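How a Robot Learns to Put Away a Spoon
Written by Trinidad Farías for the Donlow young readers' pages
11/05/2023

A robot does not know what a spoon is. It has motors, a computer and usually a camera, but none of these parts can tell it how to pick up cutlery. Somebody has to show it.

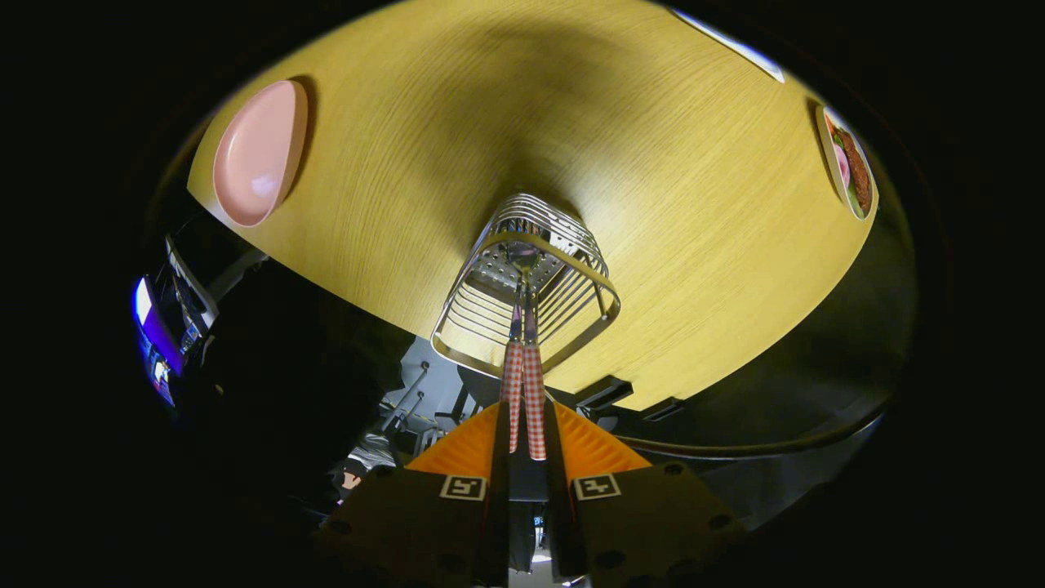
Showing it once is not enough. A learning system is a computer program that gets better at a job by studying examples. Each example is a short recording of a person doing the job properly. The program compares the recordings and works out what they have in common.

The tool

At the Prorville workshop, people do not use their bare hands to make the recordings. They use a gripper that is held in the hand. It has two fingers that close together, like a pair of kitchen tongs, and a camera that looks along them. The robot will later have the same sort of fingers and the same sort of camera, so what it sees will look much like what was in the recordings.

The camera has a very wide lens. Wide lenses bend straight lines and make the edges of round tables bulge. This does not matter to the program, as long as the robot's own camera bends things in the same way.

On the gripper there are two square markers with blocky black and white patterns. A computer can find patterns like these quickly. In the Prorville recordings they help it work out where the fingers are and how far apart they have moved.

The job

The job in this set is called "Frade". It was named after the first table it was tried on. The steps are:

1. Close the fingers on the handles of the cutlery.
2. Lift.
3. Move to the wire caddy.
4. Lower the cutlery in.
5. Open the fingers and move away.

One run through all five steps counts as one example. Handles with a red and white check pattern are in the set, and so are plain ones. A caddy made of shiny wire is harder than a plastic cup, as bright spots on the metal shift whenever the camera moves.

Dishes and plates of food are left on the table during some of the runs. A real table has things on it. If every recording showed only a caddy and a spoon, the program might be confused by the first plate it met.

How many examples?

The plan for Frade is 2000 examples. One person can record 100 in a session, with rests. Aiguo Hao, who runs the recordings, moves the caddy to a new place after every 30. He keeps a list of 14 places and goes through them in order, then starts again at the top.

Moving the caddy is important. Suppose it always stood in the same spot. The program could learn "move the spoon to that spot" and never learn "move the spoon to the caddy" - and both would seem to work until the caddy was moved.

Mistakes

Sometimes a spoon is dropped. Dropped runs are kept in a separate folder called Drallitz and are not used for teaching in the first round. Runs that are very slow, or where a sleeve covers the lens, go there too.

The first round of teaching is planned for July. The computer will go through the recordings many times. After that a robot arm will be given a spoon and a caddy in a place that is not on the list of 14.

Words to know

Gripper: the part of a robot that holds things.
Example: one recording of a job, from start to finish.
Marker: a printed pattern that a computer can find easily.
Caddy: a holder for knives, forks and spoons.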